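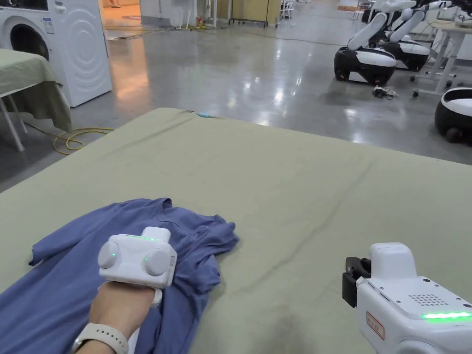 11th August. Gatel handheld grippers, loan kit, entry 2

Kit is due back with Mareck at the end of the month, and they want a yes or no before then. The quote is 1290 a pair with the Ung wrist strap, software extra. The software was not extra in May. I have asked.

Setup
Pairing was quick once I stopped following the quick start guide. The guide assumes you own a left and a right unit. The box assumes you can tell which is which. Green lights mean ready, according to page 4, and also mean charging, according to page 15. Have written to Gatel to ask how they'd like us to choose.

Folding, shirts
Used the blue one again, on the green cloth. It is a miserable garment to fold and so a decent test. Things noted while it's fresh:

The fingers close evenly and the ridges hold thin cotton better than I'd feared. Thick hems are another matter — you have to come in from the side, and then your elbow is wherever your colleague wanted to be.

Wrist fatigue sets in sooner than the brochure suggests. The brochure has a man picking up a lemon.

Pinching a loose end and drawing it out is the bit I'd pay for. Lining up the second sleeve is the bit I wouldn't.
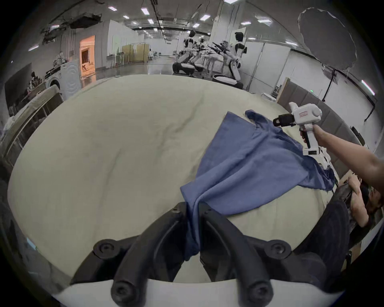 Against the Ledo set
The Ledo is lighter and cheaper to mend, and its trigger squeaks. Gatel wins on grip, loses on the strap, which needs doing up with the hand that is already holding the other gripper. Support is a draw: both reply promptly with a link to the page I was complaining about.

To do
Get the software price in writing.
Try towels, then something with buttons.
Ask Mareck whether the strap comes in a longer size.
Find the second charging lead before they ask for it.

Leaning yes, at the May price.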